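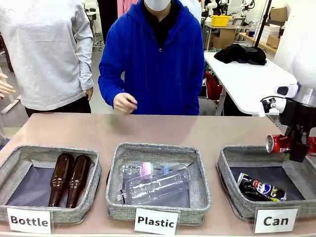 Clundmont brings three-way container sorting to offices at Lenside

3 Sep 2026

Facilities services firm Clundmont has started a desk-level recycling scheme at the Lenside business park, using open fabric bins and printed cards to separate drinks containers before they reach the waste store.

The scheme, called Ren, covers 125 sorting points in kitchens, meeting areas and shared work rooms. Each point consists of three grey fabric bins set side by side along the front of a table. The bins have a dark lining and carry no fixed markings. A white card stands in front of each one, printed in bold black type with a single word: Bottle, Plastic or Can.

Under the Ren rules, "Bottle" means glass. Plastic bottles go in the middle bin with their caps on, and metal drinks cans go in the right-hand bin. Cans may be crushed or whole. Containers should be emptied before sorting but need not be rinsed, and labels can be left in place.

"We looked at colour coding and decided against it," said Polyxeni Gkikas, contracts manager at Clundmont. "Tenants at Lenside already had four different colour schemes between them, some of them contradictory. A card with one word on it can be read from the other side of the table and replaced in a minute if the wording has to change."

The order of the bins is the same at every point: glass on the left, plastic in the centre, cans on the right, as seen from the front. Glass is laid flat in the bin and is collected separately by hand. Cleaning staff lift the filled bins out, tip plastic and cans into wheeled containers on the same floor, and return the bins to the table in the set order.

Clundmont selected fabric bins after a trial in two buildings earlier in the year. Rigid tubs of similar capacity were tested alongside them. The tubs were easier to wipe down, but staff working nearby reported more noise when cans were dropped in, and the tubs took up more storage space when not in use. The fabric type folds flat. Linings are wiped weekly and the bins are withdrawn for washing once a month.

A total of 553 people took part in short practical sessions before the scheme opened. The sessions were held at ordinary work tables with a small mixed set of glass bottles, plastic bottles and cans, which were placed in the labelled bins and then checked. The items most often misplaced were small glass bottles with plastic sleeves, which belong in the left bin.

"The word 'Bottle' caused some discussion, as a plastic bottle is also a bottle," said Amnuay Suwannarat, who ran the sessions. "We kept it for the opening phase so that the cards matched the signs in the waste store. The wording is under review, and 'Glass' is the likely replacement."

Revised cards, if adopted, will be issued in October. The bins and their order will not change.

Food trays, cartons, paper cups and batteries are outside the scheme and should continue to go to the existing collection points on each floor. Broken glass must not be placed in the fabric bins – it should be reported to the building desk, which will arrange removal.

Collection records will be kept by floor and by material. Clundmont will supply tenants with a quarterly statement showing the weight of each material collected and the number of bins rejected for mixed contents. No charge is made for the bins or cards during the first year.

Tenants who need an additional sorting point should apply through the building desk, giving the floor, the room and the length of table available. Points cannot be placed on fire routes or directly beside sinks.

Contact
Ourania Makris, Communications, Clundmont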